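# Reading the liquidity line in a small bank's call report

**lkershaw**
Trying to work out why Warirside Savings shows more wholesale borrowing in October than it did in the spring when loan growth is flat. Borrowings went up by 700 (all in thousands), securities by almost the same amount. Deposits barely moved. Is this a carry trade or am I reading too much into it?

**m_cusi**
Check the maturity buckets before you call it carry. If the borrowing is under one year and the securities are two to five, then yes. If both are short, it's a liquidity buffer and the spread is close to nothing.

**lkershaw**
Borrowing is all under one year. Securities are split, with 3,000 in the one to three year bucket. I can't tell which part is new.

**estbridge_desk**
You can't tell from the report. The buckets are by remaining maturity or next repricing date, so a five-year note bought three years ago sits next to a new two-year. Compare against the prior quarter and roll everything forward. Still an estimate.

**m_cusi**
Disagree in part. Amortized cost against fair value gives you a clue. Old low-coupon paper is carried well under cost. If the gap didn't widen while the balance rose, the additions are probably recent.

**estbridge_desk**
Only if rates didn't move over the quarter. They did, 117 basis points from high to low on the two-year. Fair value tells you about the curve first.

**m_cusi**
High to low isn't quarter-end to quarter-end. Use the two end dates.

**lkershaw**
End to end it was small. I'll run it both ways. Steps so far, corrections welcome:

1. Pull both quarters and line up borrowings by remaining maturity.
2. Roll the securities buckets forward one quarter and take the difference as net purchases.
3. Check pledged securities. If pledged rose with borrowings, the new paper may be collateral.

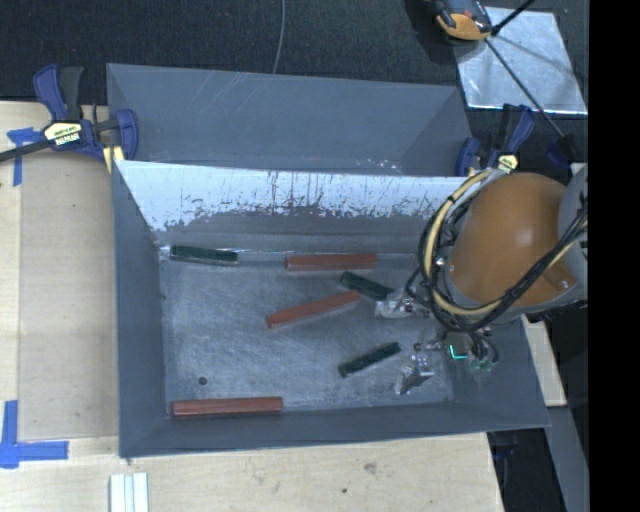 4. Compare interest expense on borrowings with average balance, not the ending balance.

**usuga_t**
On 3, pledged also covers public deposits. A county account can move it by 3,000 with no borrowing at all. Split that out first or the step is useless.

**estbridge_desk**
Agree with usuga_t. The split isn't in the report, so you'd have to ask the bank.

**lkershaw**
Emailed their finance office. Will post the split if they send it.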